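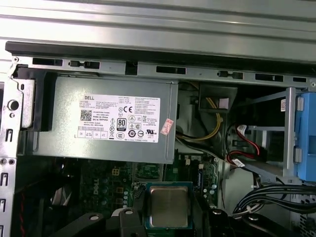

Noemi Tedesco wrote in after the last issue to say she doesn't buy the wrist camera business at all. Put one good camera on a pole over the bench, she says, calibrate it once, and stop making the planner wait on a view that moves every time the arm does. She ran a cell that way for years and slept fine.

By Fiorella Monti
May
4 min read

I read Noemi's note twice, because a year ago I'd have signed it. We had a pole camera too! It was great right up until we started working inside desktop towers, where the power supply sits over a good part of the board and the overhead view is mostly sheet metal. So Janora (our planner, for anybody new here) now takes its picture from the wrist and rebuilds its idea of the case as the arm moves in.

The trouble with that was the timing. Each wrist frame gets stamped when it leaves the camera driver, and the joint angles get stamped by the controller, and those two clocks had never been introduced. Taha Amrani finally sat down with the logs and found the frames running 268 milliseconds behind the joints. If the arm is parked, who cares. If it's creeping toward a processor socket, the planner thinks the retention lever is somewhere it isn't, and you get a very confident plan to grab air.

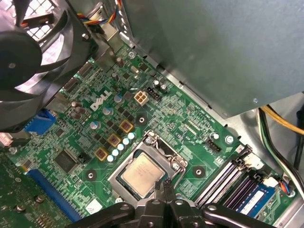 Taha's fix was to stamp both streams off the same clock and then look up the arm pose for the moment the frame was taken, which is what we should have been doing all along. It's a small patch. It broke two of my scripts and one of Nazareno's — sorry, Nazareno — and if you have anything that reads the old pose field directly, it will break yours as well. Change it to the interpolated one before you pull.

The other piece is the socket finder. It used to look for a bright square, period, and as you can guess a desktop is full of bright squares. Nives Zuccaro retrained it to want the lid and the mounting holes together, and to say "not sure" when it can only find one of the two. I love the "not sure." The planner backs off, picks another angle and asks again, up to five times, and then it stops and waits for a person.

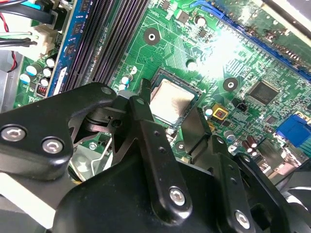
Glare is still a pain. Nives wants to throw away the blown-out patch and plan with whatever is left, and I'd like to tilt the wrist a bit and merge the two views. We're going to try hers first since it's less code. The replay set is up to 1005 clips now, so at least we can argue with numbers.

And Noemi, I'm not taking the pole down. It still does the coarse approach, and it's better at it than the wrist will ever be. Send me your calibration routine if you still have it, ours drifts by lunch.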